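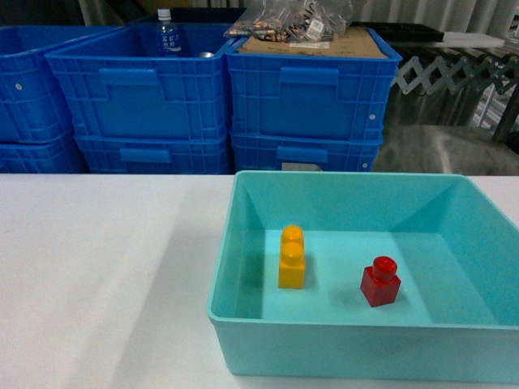
3.2 Storage layout and the return of shared items

The retrieval data in Section 3.1 treat each item as if it were in its recorded location at the moment a user went to look for it. The assumption is convenient for estimating walking time, but it hides the return step, where most location errors begin. This section reports on returns only. An item counts as returned when it leaves the user's hands inside the storage area and the check-in entry is closed, whether or not it has reached the shelf named in the register.

Returns were logged at four sites: Drakcombe, Altolden, Savchuk and Rolalano. All four lend small learning materials (counting sets, building blocks, sorting games, simple balances) to schools and day care centers, and all four use the same register software. They differ in floor area, in the share of stock kept on fixed racks, and in whether carts may be left standing in the aisles overnight. Altolden does not allow this. At Savchuk the rule exists on paper and was applied unevenly during the logging period, as the site itself noted in its June return.

A total of 1,395 returns were logged. Of these, 1,190 ended at the recorded location when the shelf check was made on the following working day, and the remaining 205 did not. The displaced items were sorted into three groups: items on the correct shelf in the wrong bin, items on the wrong shelf of the correct unit, and items on a different unit altogether. The third group matters most for search time. A user who finds an empty position tends to look to either side of it, then one shelf up and one shelf down, and then stops and asks. An item one unit away is therefore missed by the usual search even when the walking distance is very small.

Displacement to a different unit was concentrated at positions where a low mobile unit stood next to a tall fixed one. Where two racks of equal height were adjacent, errors of this type were rare, and where a cart stood alone against a wall they were almost absent. Lysenko's earlier account of storeroom errors (Hnat Lysenko, unpublished site notes) explained a similar pattern by label quality. Our data give only partial support to that reading. Label condition was scored at each visit, and the units with the poorest labels were not the units with the most displaced items. Label height did show a relation. On tall racks the labels were fixed to the shelf edge, while on carts they were fixed to the bins, so that a user turning from one to the other had to change both eye level and the kind of label being read.

A second factor is the surface available for setting things down. Users returning several items at once generally put the whole load on the nearest flat surface and then shelved it piece by piece. The upper tier of a cart is at a suitable height for this and was used in this way at all four sites, including the two where a separate sorting table was provided. Items left over at the end of the task stayed on the cart. In the register they were closed as returned, and the next user had no reason to doubt the entry. We refer to these as resting items — a term already in use among the Rolalano staff — and count them as displaced even when they belonged on the cart but in another bin.

Bin type had a smaller effect than expected. Open bins were compared with lidded bins at Drakcombe and Altolden only, as the other two sites had no lidded stock. Lidded bins produced fewer wrong-bin errors and more resting items, presumably because the user needed a free hand to open them. The two effects nearly cancel out, and no preference for either type can be drawn from these data. Bin color was not controlled. Several sites had bought bins of a single color in bulk, which removes color as a cue but also makes the sites easier to compare with one another.

The combination of unit types is shown in Figure 4. The difference in height is the feature of interest, together with the use of separate bins on the upper tier of the lower unit.

Figure 4. Two-tier stainless steel cart beside a taller multi-shelf stainless steel rack.

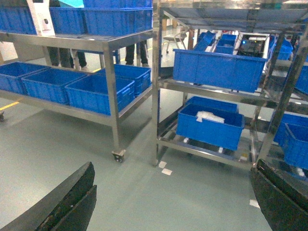 Inna Prokopenko objected, in written comments on a draft of this section, that counting resting items as displaced overstates the error rate, given that a returned item on top of a cart is in plain view and is often found faster than one in its proper bin. The point is a fair one for retrieval time, and Section 3.1 offers some support for it. It holds less well for stock checks. A checker working from the register goes position by position and marks an item missing if the position is empty, regardless of what is standing nearby. We have kept the original count, and give the totals without resting items in the appendix.

Staff at the sites were asked to name the change they would make first. The 29 written answers varied widely in length and detail, and most concerned the register more than the furniture. A frequent request was for a separate check-in state between "received" and "shelved," which would leave an entry open until the item had been placed. The current software closes the entry in one step. Splitting it would add one scan to each return, and the cost of that scan at busy periods has not been measured. Requests to move or remove carts were less common and came mainly from Savchuk, where aisle width is also a concern for reasons outside this study.

Two limits apply to the figures in this section. Shelf checks were made on the following working day, so an item that was misplaced and then corrected by another user before the check appears as correctly returned. The direction of this bias is known, but its size is not. In addition, the person making the check was usually the person responsible for the register at that site, and was aware of the purpose of the logging.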